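Mirndale Tennis and Social Club
Minutes of the November meeting, as taken by the secretary pro tem

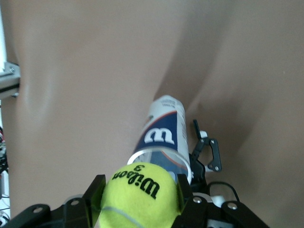
Called to order at 7:10 p.m. in the clubhouse lounge. Yvette Paquette in the chair. Quorum met, though it took a phone call to get there. The previous minutes were approved with one correction: the word "unanimous" was struck from the item on court fees, where two members had abstained and wanted that known.

1. Ball storage

The chair reopened the question of what becomes of balls after practice. The present rule is that every ball goes back in the can it came out of, and every can goes back on the shelf by the door. The chair feels the rule works. Several members do not.

It was asked what putting a ball back in a can is supposed to achieve once the can has been opened. The chair replied that it keeps the balls clean and matched. The member said that clean she would accept, but that an opened can does nothing for the bounce, and that the notice over the shelf ("Recan your balls, save their life!") should come down or be corrected. The chair said the notice was there when she joined. No one present could say who wrote it.

On matching, it was pointed out that the number printed on a ball is there so that players on neighboring courts can tell theirs apart. A 3 is no better or worse than a 1. The junior coordinator said that some juniors believe otherwise and trade for them. The chair asked that coaches stop encouraging this. Coaches denied encouraging it.

Moved and seconded that the notice be reworded to say only "Please put balls away." Carried, one opposed, on the grounds that people will put them anywhere.

2. Pressurized storage tube

A member circulated a flyer for a screw-top pressure tube sold under the name Situm. The flyer claims that balls kept in it stay "match fresh for a season." Asked whose season, and how many hours of play that covers, the member said the flyer did not go into it. Asked whether he owned one, he said he did and was pleased with it. Asked whether he had kept any balls outside it for comparison, he had not.

The secretary suggested a plain trial before any money is spent. Open two cans from the same case on the same night, keep one set in the tube and the other in its own can with the lid on, use both at the same practices, and drop them side by side against the tape on the wall every second week. Someone who does not know which set is which should do the dropping. The member felt this was a lot of trouble for a tube. The chair felt it was less trouble than buying 20 of them.

Agreed to run the trial. The member will lend his tube. Results to be brought back with the readings written down as they are taken and no rounding in anyone's favor.

3. Lounge couch and throws

The lounge couch has been under a beige throw since the summer, and the question was whether to keep covering it or have it reupholstered. A quote from Lü, the upholstery shop, came in at $447, fabric extra. A second figure of $407 was mentioned from the same shop for what seemed to be the same work. The chair could not explain the difference and nobody wished to guess. The secretary was asked to get one number in writing with the fabric included.

There was discussion of whether the throw is the right color. One side holds that beige hides clay. The other side holds that beige is the color of clay and so we have simply stopped noticing it. It was also said that yellow-green fuzz from the balls shows up on anything plain and that the real trouble is people emptying their bags onto the couch. The chair asked for a show of hands of those who do this. Four hands, including the chair's.

Moved that balls and cans not be set down on the couch. Seconded. It was asked how this would be enforced. It would not be. Motion carried anyway. The secretary wishes it recorded that a similar motion was carried two years ago.

4. Ball supply for spring

The club has been buying whatever is on sale, with the result that the baskets hold a mix of makes and ages. The head coach would like to settle on one kind. He prefers Wilson and says the felt lasts longer on our courts. He was asked how he knows, and said from experience. It was noted that the balls he buys himself are also the ones he puts away most carefully, and that this may have something to do with it. The coach did not agree but saw the point.

No decision. The coach will write the opening date on the lid of each can with a marker so that there is something to look at by spring besides opinions.

5. Equipment rental offer

Prerent has written again offering a ball basket and a stringing machine on a monthly plan. The first letter said there was no minimum term. The second mentions a cancellation charge equal to 40 percent of the remaining months, and the chair asked how there can be remaining months if there is no term. Agreed that this was a fair question and that the chair would put it to them. No vote until there is an answer. The junior coordinator noted that we already have a basket and that it needs only a new handle.

6. Empty cans

The shelf is full of empty cans, kept because they "come in handy." Members were invited to name a use. Answers given: paintbrushes, knitting needles, spaghetti. The chair asked who had taken one home for any of these in the past year. One member had, for the spaghetti, and reports that a standard box does not fit. Agreed that empties without lids go out with the recycling, after the secretary finds out whether the hauler takes them. The symbol on the bottom was offered as proof that it does. The secretary would like to hear it from the hauler.

7. Other business

The lounge clock is still fast. A member said it has been fast for so long that everyone allows for it. Another said he does not allow for it and has been going home early. To be reset.

Request for a second key to the ball closet: deferred until the first is located.

Action list
Secretary: single written quote for the couch, hauler's answer on cans, new wording over the shelf.
Chair: reply to Prerent.
Head coach: dates on lids.
Trial of the storage tube: member to bring tube, junior coordinator to do the drops.

Adjourned 8:35 p.m. by the lounge clock.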